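Fumberg Folding Work Table, White Top

I've been selling tables out of our Simiyu shop for long enough to have opinions about them, and this is the one I keep talking people into! It went up on the site in March and I've already had to reorder twice.

The top is 60 inches long, so two adults can sit side by side without bumping elbows (my sister and I tested this with a very large jigsaw puzzle, 2000 pieces, and we're still speaking). The legs fold flat and lock with a little click you can feel through your hand. I can carry it up a flight of stairs by myself, and I'm not a big person.

Fumberg has been making furniture since 1923, mostly for schools, and you can tell from the corners. They're rounded and they don't chip. I dropped mine on the driveway and got one small scuff.
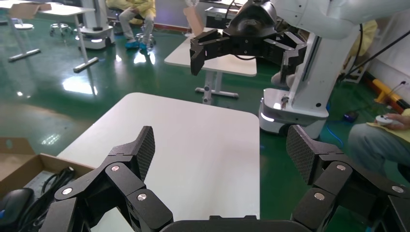 Open gripper, with the table beyond.

Cleaning is easy. Warm water and dish soap will take off most things, and for marker I use a dab of Nultex cream on an old sock. Please don't use bleach on it, the finish goes cloudy and there's no bringing it back.

A few people have asked about the Gradimeo table, which is cheaper. It's fine for a card game, but it wobbles once you put a sewing machine on it, and the feet don't adjust. The Fumberg feet screw in and out, so you can level it on a bad garage floor.

Item number 547. Ships in one flat box, legs already attached. Felt pads for the feet are sold separately, and I'd get them if you have wood floors.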